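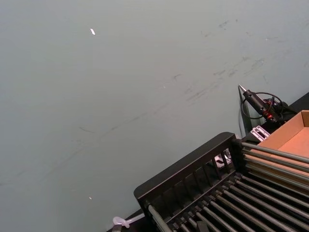 Jessie Mackay

We got to Ledbridge just after two, which left a bit under an hour before the afternoon tour set off. The visit to the Bainbridge stores had been put back from March while they moved the shelving, and most of what we were shown had to do with the new layout.

The first stop was the room where small orders are put together. The walls are a plain grey-green, matte, and the paint has picked up a band of dark scuffs and short streaks. Against one of them is a black metal rack with a slatted end panel and a row of grey metal rods set close together. There was an open cardboard tray just past it, the low-walled sort. Our guide said the trays are bought flat in bundles of 100 and folded on site, and that they get through more of them in autumn than in the rest of the year put together.

I asked about the paint. It was last done when the lease was renewed and it will be done again when the floor is, so nothing is planned before next year. Someone else asked whether rails along the walls would help. They tried that at the Humen site and took them off again, as they made the aisle too narrow for the trolleys.

From there we went through to goods in, which was quiet. The last delivery had come at 11 and the next was not due until the evening. The stock list on the office wall ran to 3746 lines, including the Sorkesari range, which has its own bay by the rear door and its own set of labels.

The tour took around 2 hours with a tea break. Wear flat shoes and bring a jumper for goods in. Parking is at the back, through the second gate, and the bus stops opposite the main entrance. Bookings for the next visit are taken at reception.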